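Notes for the Celville talk, 31st October. Thirty-five minutes if I don't wander, and I will wander, so skip the Allodel story if the clock looks bad.

Say hello, thank Yanling Feng for having me, and tell them early that I'm a packing room person. I came up through the benches at Pindedier and I still know where the good tape is kept. I'm going to talk about one bench and the people who stand near it. Anybody hoping for a talk on software should feel free to go and get more coffee, with my blessing.

Leave the pictures up while I talk about the bench. Don't hurry through them - people like to look.
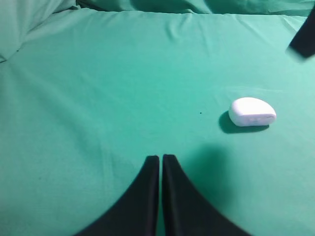 Coming in on a piece. Give the room a moment with this one before saying anything. 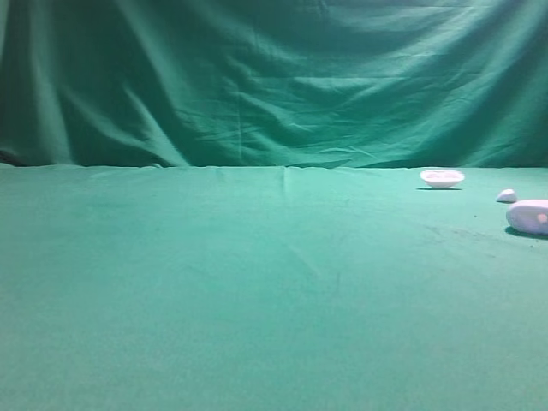
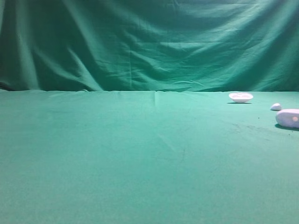 The same end of the bench in both, bowl at the back.
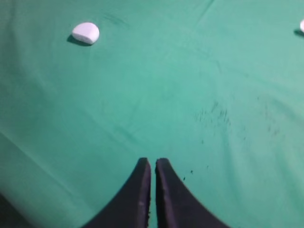
## What the bench is for

Explain the job in plain words. We send out sample sets to shops, small things in small boxes, and before anything is boxed it has to be picked up off the cloth and put where it belongs. We called that job "setting out" long before there was a machine anywhere near it. It's gentle work and it's dull work, and both of those things matter for the rest of the talk, so say them slowly.

White pieces were the ones we started the arm on. Trefor Price chose them, and his thinking was that if we were going to learn something new we might as well learn it on pieces that show up well against green. He asked for cloth on the bench too, the same as we'd always had, and I was so pleased about that. The people who'd worked at that bench for years could walk up to it and recognize it!

(If there are faces here from the spring meeting, mention that the arm is called Dafis. It came with a longer name and we never used it.)

## What changed first

It was the talking. I hadn't expected this at all, and I want to spend a good few minutes on it. When two people set out pieces side by side they chat all morning, and a surprising amount of that chat is work. Who's seen a chipped one, which boxes came in damp, whether the afternoon truck is early. Once Dafis took over one side of the bench, the person on the other side had a quieter day, and for a while we lost all those little bits of news.

Wian Khumalo was the one who raised it. He'd been on that bench for the first month and he told me, very politely, that he was lonely. I wrote it down in the log under "faults," and I'd do the same again. We moved the box folding table over so that it faces the bench, and now there are always people within talking distance.

Pause here. Somebody usually wants to ask about this and it's better to let them.

## What people do now

Setting out used to be a whole shift. Now the same person looks after the bench for part of the day and does something else for the rest. Go through what looking after means, in whatever order it comes to me:

- Laying the pieces out at the start and deciding which ones go to Dafis and which stay with a person
- Keeping an eye on the cloth. Specks and smudges get onto it, you'll have noticed some in the last picture, and somebody has to decide when it's time for a fresh one
- Smoothing it down again after changing it, which takes longer than you'd think
- Stopping the arm when it's lining up badly, and writing down what it was trying to reach
- Picking up whatever it leaves

Talk about that stopping. At the beginning people would not press the button. They'd stand there watching the fingers come down in the wrong place and feel that it wasn't their business to interrupt an expensive machine. Vlastimil Kubíček, who did our training, had each of us stop it for no reason at all, over and over, until it felt as ordinary as switching off a kettle. I recommend this to everybody. It cost us an afternoon and I think it was the best afternoon of the project.

## The numbers slide

I only have one and I'll keep it short. In May the packing room sent out 3000 sets. Dafis did the setting out for 1268 of them and people did the rest by hand. The May before, with no arm, we sent 1796.

Be fair about this. We'd also taken on a new customer and put in better shelving, and I can't tell the room how much of the difference belongs to which. Don't let anybody write down that the arm did it all. Wian's shelving deserves a good deal of the credit and he may well see the recording.

## Things that worried people

Jobs, first and loudest. We promised in writing that no one on the benches would lose hours during the first year, and we kept to it. What happens after that is a conversation we're still having, and I should say so plainly if I'm asked. I'd like to give a better answer and I don't have one yet.

Skill was the other worry, and it was the older hands who brought it up. A person who has set out pieces for years can feel a bad one before seeing it. If Dafis does most of the easy ones, how does a new starter ever get that feel? So new starters spend their first weeks on the hand side of the bench, whatever the schedule says. Trefor grumbled about it a bit. He's come round, more or less, and he brings visitors over to see it.

## Allodel story (only if there's time)

Their packing room went the other way and closed the hand bench altogether on day one. I went to visit and they were very generous with me. They've since brought one hand bench back, for mixed boxes, and the supervisor there told me she'd kept the old stools in a storeroom the whole time. Ask Yanling beforehand whether she minds my telling it, she introduced us.

## Questions

Likely ones: how long before it felt normal (a season, for me, longer for others), do people like it (some do, two would happily see it go back in its crate), would I do it again (yes, with the folding table moved before we started).

Have the training sheets on the chair by the door for anybody who wants one. Vlastimil's stopping exercise is on the back. My email is at the foot of the sheet - Eirlys Rosser, packing room - and tell them I'm slow to answer but I do answer.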